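Tronmont Adds Fern-Print Table Covering to Its Home Workroom Line

Aug 26, 2024 — Tronmont, a maker of coverings for craft tables, sewing rooms and workbenches, today added a printed pattern called Pimow to its range. The pattern has gray fern leaves and sprigs with clusters of small round flowers in peach-orange, set on a light cream ground. It goes on sale this week through the company's website and at 300 independent home and fabric stores.

Pimow is the second print in the Frandsen series, which began in February with a plain stripe. Tronmont sold 2,000 rolls of the stripe in its first season and had to order a second run. Store buyers asked for something with flowers that would still suit a room where people work, and the company started drawing the new pattern in the spring.

"Most table coverings with flowers on them are made for dinner," said Gergely Balogh, who runs product design at Tronmont. "The flowers are big and the colors are strong. If you drop a pin on one of those you will be looking for it for a while. We kept the leaves gray and the flowers small, and we left a lot of cream between them."

The company tried 2 versions of the ground color before settling on cream. The other, a bright white, was dropped after people who tested it said it was tiring under a desk lamp. The peach-orange of the flowers was also changed once, to a softer shade than the one in the first drawings. 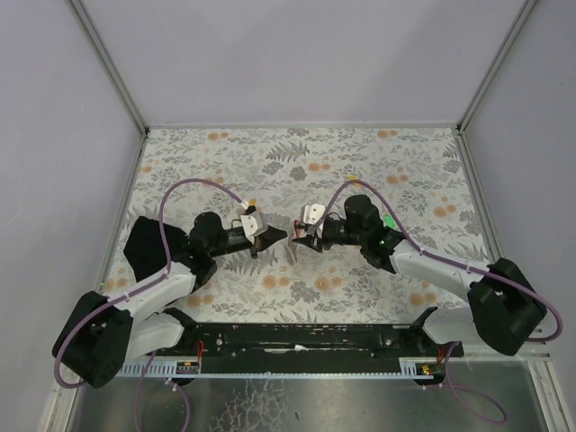 Pimow is sold by the roll and can be cut with ordinary household scissors. Tronmont recommends leaving the covering flat overnight before trimming it, and cutting it slightly large so that the edges can be turned under. It can be held with clips, double-sided tape or the company's own Grorkell corner weights, which are sold separately. Tape should be tested on a hidden part of the table first.

The repeat is the same in both directions. A customer who needs to cover a long bench can join two lengths side by side without hunting for a match, and offcuts can be used to line drawers or shelves. The company says many buyers of the stripe used it this way.

Before the launch, Tronmont sent samples to 761 customers who had bought from the Frandsen series and asked them to use the covering for their usual work. They used it for sewing, model building, card making and small repairs. The most common request was for a wider roll. Tronmont plans to offer one next year, first in the stripe and later in Pimow.

"People told us they left it on the table when they had finished for the day," Balogh said. "With the plain one they tended to take it up before company came over. I was glad to hear that — it takes time to put down properly."

Care is simple. Crumbs and thread can be brushed off with a soft dry brush. The covering is not meant for hot pans, irons or glue guns, and a mat should be placed under anything that gives off heat. It should be kept out of strong sun when stored, rolled with the printed side out.

Stores that already carry the Frandsen stripe can add Pimow to their next order. Sample cards are free to the trade and can be requested through the Tronmont sales office. Orders placed before the end of the month will ship with a counter display.

About Tronmont

Tronmont designs and sells coverings and accessories for work tables at home. Its lines include the Frandsen series of printed coverings and Grorkell corner weights.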